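Nested box storage

Nested box storage is a way of keeping small household things, in which one or more smaller open boxes are placed inside a bigger container. The bigger container gives one place for many things, and the smaller boxes divide the space. The method is used in homes, in small shops and in rented rooms where there are few cupboards. It is also called box-in-box storage, and in the Onia region it is known by the local name "minja box".

Contents
1 Name
2 Description
3 History
4 Common contents
5 Use in small homes
6 Problems
7 See also

Name

The word "minja" comes from the town of Minja, where makers of boxes sold their goods in sets. A set had three boxes which fit one in another, so that the buyer could carry them home as one piece. Later the name passed from the set to the habit of keeping things in it. In Bollari the same habit is called "the second box", and this name is older in writing, but it is less used today.

Description

The outer container is usually low and wide, and it stands open on a table, on a shelf or on the floor of a wardrobe. It can be made of cardboard, plastic, cloth or thin wood. Some containers have a picture or a pattern printed on the inner surface.

The inner box has no lid in most cases. It holds the things which should stay together, for example a folded bag or the parts of one device. The space between the inner box and the wall of the outer container is called the side space. Flat packets, cables and soft bags are put there. When the side space is full, it keeps the inner box from moving — this is useful when the whole container must be carried.

There are two main types. In the fixed type the inner boxes are chosen by size and fill the container fully, like the parts of a drawer. In the free type there is only one inner box, and everything else lies around it. The free type is more common, as it needs no measuring and any empty box from a purchase can be used.

History

The oldest known mention is in a price list from Minja, printed in 1874, which offers "boxes in threes, with or without paper inside". The sets were made for sewing things and for letters. From Minja the trade went to Bollari, where the boxes were made cheaper and without lids.

In the second half of the twentieth century, factory cardboard replaced the handmade boxes. People began to keep shoe boxes and the boxes of small appliances for this purpose. The museum of household goods in Pokska has a collection of 515 boxes and sets, both handmade and from factories. The collection was opened to visitors in March of the year after the museum moved to its present building.

Common contents

Things kept in nested boxes are mostly those which are used often but have no place of their own. Charging cables, small bags, bottles, packets and spare packaging are typical. Plastic bags are frequently kept too, because they can be pushed into any free corner.

An open container of the free type may hold a black box with an Adidas bag in it and a white bottle on its side, and around the box a bundle of white cables, a white plastic bag and several packets.

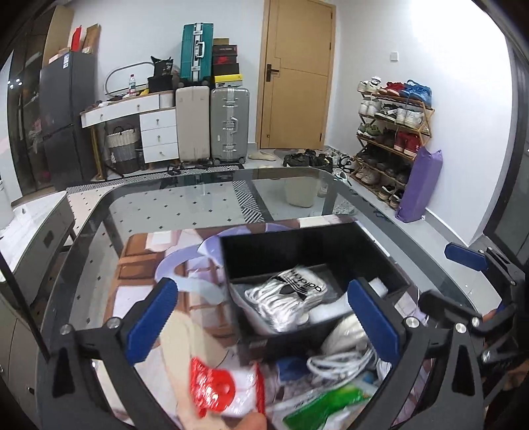
Use in small homes

In a small room the container often stands near other kinds of storage, such as suitcases, baskets and stacked shoe boxes. People who move often prefer the free type, for the reason that it can be lifted into a suitcase or a car without sorting. In Onia it is a custom to give a new tenant an empty set, and the smallest box is used for keys.

Problems

The main disadvantage is that things in the side space are hard to find. Small items go to the bottom and are forgotten. Bottles which lie on the side can leak if the cap is not closed well. Cables become tangled with the handles of bags, and it is advised to tie them before they are put in.

See also

Drawer divider
Sewing box
Shoe box
Storage basket

This page was last changed on April 26, 2021.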